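A Square of Pale Wood

I fell for the tabletop first. At Aisling Heffernan's packing room in Skondham, the grain bends into nested arcs, then runs straight again — lovely stuff!

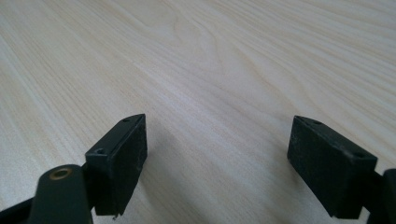 Hands in Boxes

Heffernan supplies mannequin limbs to shop-window dressers, 157 last June.

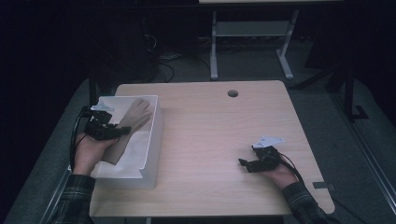 Packing is her favorite part of the job. A beige forearm goes in on the diagonal, fingers together, with white lining draped up the walls of the box, and I could watch it all day.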